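Ticket 2069 — cloth grasp set, episodes rejected on upload
Project: Skalladar
Status: open
Opened by: Osaze Eze
Assigned: Marcelle Guillot

Wednesday batch, 80 episodes recorded, 12 bounced by the checker. Error is "gripper state missing" every time. Same task for all of them, pick hanging cloth by the fold. Restarted the recorder, no change. Operator says teleop felt normal throughout.

Wrist view from episode 151, fingers still open, blue fan-pattern cloth between the pads, yellow one to the right:
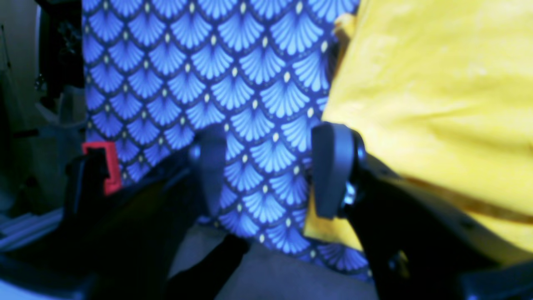
Marcelle Guillot

Thanks, video side looks fine then. Pads both in view, pattern sharp enough up top. So it's the gripper log not the camera. Can you check the timestamps on the 12? Dont delete anything yet.

Osaze Eze

Checked. Gripper stream starts late on all 12, video is already running. The other 68 line up. Also found two with the wrong label, "fold" instead of "grasp" — fixed those by hand.

Marcelle Guillot

Right, recorder isn't waiting for the gripper topic. Ákos had this at Clunach in September. Set wait_for_all to true in the config and record five more, same cloths, before you do a full run.

Osaze Eze

Done, five out of five accepted. Leaving the 12 in quarantine, will re-record tomorow morning. Keep ticket open til then pls.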